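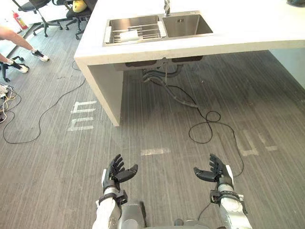 White island, double sink, stripy carpet. I could look at it all day.

I have been thinking about sinks a LOT. Anyone who has had to put up with me since February will back this up. Our kitchen in Nalwood is finally getting its island, and of all the decisions so far (and there have been far too many about handles) the sink is the one I've enjoyed most.

So, the one up top. Two basins, the bigger one on the left with a wire rack sitting in it, and the right one left clear. I love this! At home I've always had a single bowl with a plastic drainer next to it, and the drainer takes up the only decent stretch of worktop we own. Put the rack in the sink and all the drips go straight down where you want them, and you get your worktop back for chopping, or for post, or for the cat if we're telling the truth.

I tried it out before committing. I bought a wire rack from Gudach for 11 pounds, dropped it into our sad old sink and lived with it for 2 weeks. Mugs: brilliant. Plates: brilliant. The big roasting tin: no, it just leans there looking sorry for itself, and you can't run the tap with it in. But with a second basin you could! Wash on one side, dry on the other, and still fill the kettle without moving a single thing. I went to bed that night feeling as if I'd invented something.

The other thing I'm smitten with is the slab. It's a proper thick white top, and the side panel at the end carries on right down to the floor so you don't see any cupboard edges. I'd been told this would be out of our reach and I'd more or less given up on it. Then Neagu quoted me 290 pounds extra to do just the one end, the end you see from the hallway, and I said yes before I'd finished reading the email. The other end faces the bins. It can have an ordinary panel and like it.

White worries people. My last kitchen was white too and I can report that turmeric is the enemy, and beetroot less so than you'd think. Wipe it quickly, keep a cloth by the tap, get on with your life.

I'm less settled on the tap. Chrome, definitely, set at the back between the two bowls so it can swing over either one. What I can't decide is how tall. The Zamton one I like is enormous, and my other half says it looks like something you'd wash a horse with. I have a smaller one in the basket as well and keep swapping them over.

And then carpet next to a kitchen island! I'd have said never, but that grey with the fine lines running through it has quite got to me. We won't do it by the sink (I splash) but the dining end is open for discussion, and I've ordered 3 samples. One has come already and it's much too blue. It's under the table for now — the cat has moved in.

Next job is measuring for stools.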